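Gultier Workshop Members Finish Two-Finger Gripper Arm, Open Build Files in April

DROVENT – Members of the Gultier shared workshop have finished Selto, a home-size robot arm built over the winter on two borrowed benches, and they can't wait for other people to make one too!

Selto uses 88 printed parts and 196 screws, and nearly all of it can be put together with hand tools. The wiring took the longest (three harnesses were scrapped along the way), but the final version comes apart at the wrist, so a builder can swap the gripper and leave the rest alone.

A lot of the work now happens in simulation. The group's simulator, Jin, lets members try out reaches in virtual rooms before the real arm moves at all – a big help when two teams want the same bench on the same evening. Jin has logged 1059 practice runs so far.

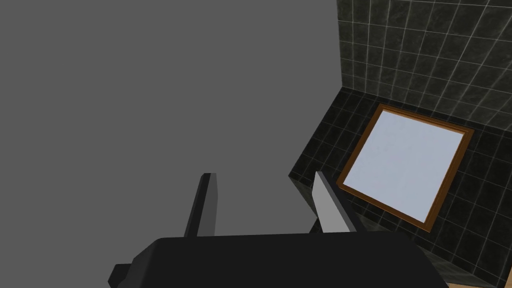
The gripper has been the favorite part of the project from the start. Members argued happily for weeks over finger length, and the current pair is the fifth design. Spare sets are in the parts drawer for anyone who wants to try them on their own arm.

Part files, the wiring plan and the Jin rooms will be free to download in April. Build nights start at 7 p.m., and beginners are very welcome. Ask at the workshop's front desk for a bench slot.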